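Rastness (war drama) — worth the rental?

mersha_fan12
Finally watched Rastness last night. Low budget, 100 minutes, mostly guys in a bunker arguing over a radio. I loved it! The sergeant's last speech got me.

jmockus
The speech is the worst part. He's bleeding out and he gets four minutes of dialogue? The bridge attack was decent, though the trucks are the wrong decade.

Desta G
Disagree on the speech. It's slow, but the actor sells it — my dad teared up, and he hates war movies. With you on the trucks.

jmockus
Fine, I'll give it another try. Is the Lameo disc any better than streaming? Mine was so dark I missed half the night patrol.

mersha_fan12
Disc is way brighter. Skip the commentary, it's 30 minutes of catering stories.

Desta G
Ha, I liked the catering stories. I'll bring my copy to Trutelthorpe in June.

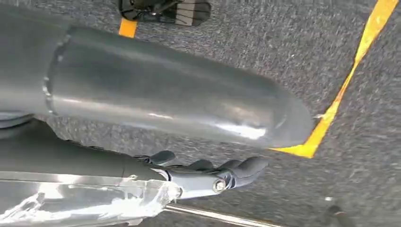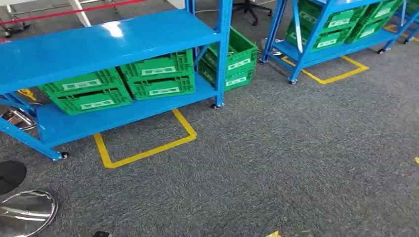

Yellow tape on the carpet in the first, green crates on the blue shelves in the second

Last updated: November 2, 2023

Related threads
War movies with no battle scenes
Best sniper duels
Submarine movies, ranked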